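Fabric Backdrops: Frequently Asked Questions
Tidstead Studio Supplies, product support 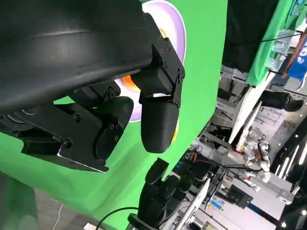

Fabric backdrops are sold by the panel and ship folded. Most questions we receive concern hanging, creasing and color. A green panel hung without side tension falls in soft folds and curves in toward a lower corner, and for general background use this is acceptable. For keying, the folds need to be pulled out, as each one has a lit side and a shaded side.

Which sizes are available?
The Pivarport panel comes in two widths, 50 inches and 106 inches. Both are 6 feet long. Panels can be overlapped, but the seam will show under hard side light.

How do I remove shipping creases?
Hang the panel overnight with clips along the bottom hem. If creases remain, use a garment steamer on the back of the fabric. Do not iron the front. Direct contact leaves a shine that shows up under lights and does not wash out.

How far should the subject be from the fabric?
At least 30 inches. Closer than that, green light reflects onto the subject, and it is most visible on white and pale gray surfaces. Matte black objects pick up less of it, though polished edges and screw heads still can.

Can I place a printed disc or target against the backdrop?
Yes. Use the Lostach clips or low-tack tape. Do not use spray adhesive. Purple and orange both separate well from the green. A white outer ring is usable but will need its own exposure check, as white clips before the fabric does.

Why does my green look uneven on camera?
Usually the lighting. Use two lamps of the same type, one on each side, at equal distance from the panel. Set white balance manually - automatic settings tend to drift when green fills most of the view.

Is the fabric washable?
Cold water, mild detergent, no bleach, line dry. Wash separately the first time. Expect slight shrinkage in length, almost all of it in the first wash.

Does it fit a Gilchrist stand?
The top sleeve accepts the standard Gilchrist crossbar. The heavy-duty crossbar is too thick for the sleeve, so use clips with that model.

How should it be stored?
Rolled on a tube, face in. Folding is fine for transport. Keep it out of direct sun - the dye fades, and a faded panel will not match a new one.

Can I return a panel that has been cut?
No. Uncut panels may be returned in the original bag. For fabric swatches, write to Despina Chatzigeorgiou at the support desk and state the panel width. Swatch cards are reprinted every October.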